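Section 4: Ground rules before you run the arms on an open computer

I'm going to assume you've done Section 2 and both arms are homed and talking to the control PC. If they aren't, go back and finish that first, please! I've tried skipping ahead and it cost me an afternoon.

Most of what follows started life as a sheet Kirsty Whiteley taped up at the Quartey bench. Rostyslav Mykhailiuk and I turned it into proper steps in October, and we've been fiddling with the order ever since.

Getting the computer ready

1. Shut the computer down, switch off the power supply and pull the wall cord. Hold the power button in for a few seconds, then let go. Do this even if somebody swears it's been unplugged all week.
2. Lay the tower down on the mat with the side panel off, and clip the mat to the ground point. Check your wrist strap on the tester and write the result in the Flonton log.
3. Look over the inside with a flashlight. I'm hunting for stray screws, sharp bracket edges and any wire that loops across the place I want to work. Thin wires are the ones I worry about (a fingertip will hook one and you'll never feel it from the chair).
4. Tuck or tape loose wires back against the case wall by hand. Don't ask the arms to do it.
5. If the CPU socket is empty and uncovered, put the plastic cap on before you practice anything near it. No cap handy? Mark the socket as a keep-out area in Jusstead and leave the arms on the card side of the board.

CAUTION: Never reach into the case while the arms are enabled. Press the stop button, wait for the light on the base to go solid, then reach in. This goes for quick little nudges too -- especially those.

Setting the limits

6. In Jusstead, open the Mernudent profile for your bench and set speed to 21 percent. That's the ceiling for any work inside a case. I usually start lower and creep up.
7. Set grip force to level 2 for cards and level 4 for drive trays. Don't use the drive setting on a card, even one that feels stuck.
8. Draw your keep-out boxes around the socket, the memory slots and the capacitors. Make them bigger than you think you need. The arms are wider than the fingertips, and it's the arms that bump things.
9. Run the path once in the air, well above the case, with your hand on the stop button.

Going in

10. Bring both arms down slowly and stop with a finger on each side of the card. Have a good look at the wrist view before you close them.
11. Take out the bracket screw yourself and release the slot latch yourself. The arms only lift.
12. Close until both fingers touch, then pause. If the card leans, open up and line up again.
13. Lift straight up. No rocking! If the force reading passes 69 on the Jusstead dial, stop and find out what's still holding.

Note: Metal screw heads on the fingers can scratch a board, so check the finger pads at the start of every shift. If a pad is worn, swap the pair. I keep spares in the drawer under the monitor.

Note: One person drives and one person watches the case. Whoever is watching can call a stop for any reason and doesn't have to explain it until the arms are still.

When you're done, back the arms out the way they came in, park them and disable them before anyone touches the tower. Then put the tape, the cap and the screws back where you found them.
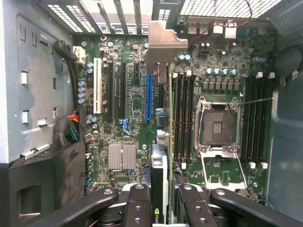
Quartey Bench Automation Team -- Set-up Guide, Section 4
Questions about the limits go to Rostyslav Mykhailiuk. Revised Jan 3, 2022.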